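Niltau Dish Soap Concentrate, 1000 mL

Wurkdale started stocking this after the old lemon one was dropped. The label promises "up to 3000 plates a bottle", and we'd take that with a fair bit of salt. What counts as a plate? Toast crumbs, or last night's lasagne? The maker doesn't say.

It's a plain, unscented liquid at $28. You're meant to use 4 mL to a sink of hot water. The pump gives more than that if you lean on it, so measure the first few goes. "Plant-derived" is on the front in big letters and we can't find what share of it is. Greasy pans still want a soak, whatever colour the leaf on the label is.

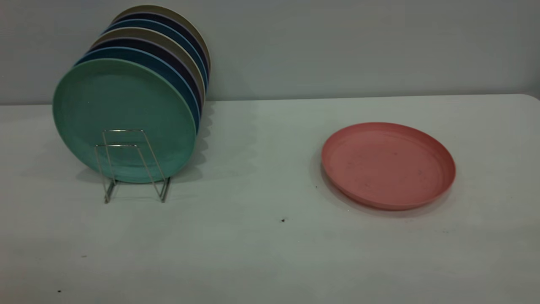
Madalena Caldeira reckons the dose is fine for glasses and hopeless for a roasting tray, and she's gone back to doubling it. At double the dose, the price looks a lot less clever.

Refills: in store only. No returns once opened.

Recently viewed
Kilero Bottle Brush
Ogundipe Cotton Dishcloths
Niltau Laundry Powder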